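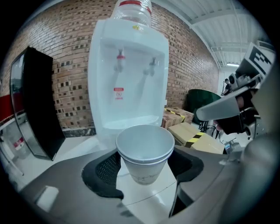 Stacked paper cups held between the gripper pads, with the water dispenser behind.

Workshop notes: looking after the hand-held gripper

The hand-held gripper went back into service in October after a full strip and clean. Three users had reported the same fault: the grip felt firm at first and then crept, so that a stack of paper cups sank by a few millimetres during a carry. The notes that follow set out what was found, what was changed and how the tool should be looked after from now on. They replace the single page kept in the Proveck folder, which should be thrown away.

The pads

Both black pads were removed and checked against a new pair. The faces had gone shiny and the texture was worn nearly flat along the lower third. Paper cups are hard on pads in a way that is easy to miss. The taper means that most of the load falls on a narrow band near the rim, and fine paper dust packs into the texture there. Wiping with a dry cloth pushes the dust further in.

Clean the pads with a damp lint-free cloth, working from top to bottom, then leave them for 30 minutes before use. No solvent. The cleaner on the shelf above the sink is for metal parts and will lift the adhesive. Pads are now changed as a pair every 300 hours of use, or sooner if the texture can no longer be felt with a fingernail. When fitting a new pair, warm the backing by hand, seat the top edge first and press downwards. Keep the tool closed on a clean cup for 12 hours so that the adhesive sets under load. Do not use a clamp for this job.

Centring

The second cause of the creep was a centring error. The left finger was reaching the cup before the right, which tilted the stack and left one pad doing most of the work. Both fingers are driven from the same rack, so the error had to be in the linkage. The left pivot screw had backed out by half a turn. It has been refitted with thread lock and marked with paint across the head. If the paint line is broken, stop and report it.

To check centring, stand one cup on a level surface, bring the slot down over it and close slowly. The cup should not slide to either side. Repeat with the tool turned end for end. If the cup moves the same way relative to the tool both times, the linkage is off. If it moves the same way relative to the bench, the bench is not level.

Closing force

Huguette Turcotte has rewritten the closing force table. The old value for paper cups was taken from a single cup, which buckles at a much lower load than a nested stack. A stack is stiffest near the rims and softest below the last nested base, so the pads should meet it in the upper half wherever the reach allows. The new setting for a stack is stored as the second preset. The first preset remains for single cups and must not be used for stacks.

After changing a preset, open and close the tool on an empty slot before picking anything up. The controller takes its zero from the first full closure. Skipping this step gives a force that is too low by a variable amount, and it accounts for at least one of the three reports.

Working near water

Cup work is done close to the dispenser, and the tool is not sealed. The shell will shed a splash, but the slot is open to the rack below. If water gets in, switch off, hold the tool with the slot facing down and take off the lower cover. Dry the rack with a cloth and apply one drop of the Cureo light oil at each end. More oil than this will find its way to the pads.

Keep filled cups out of the gripper until the force table has been extended. The present values are for empty cups only. Tests with filled cups will start once the Asska load cell is back from calibration.

Results so far

The repaired tool was run through 200 pick and place cycles with nested cups. There was no measurable creep over a 30 second hold, and no rim was marked. Two picks were missed, both when the stack had been set down at an angle. These were logged as handling faults and no change was made to the tool.

One matter is still open. The trigger return spring is weaker than that on the spare tool, and the fingers are slow to part over the last few millimetres. A replacement has been ordered from Bélanger. Until it is fitted, allow the fingers to open fully before drawing the tool away, or the left pad will drag on the cup.

Service records are now kept in the drawer with the spare pads. Enter the hours at each pad change, the preset in use and the state of the paint mark. Entries may be in pencil.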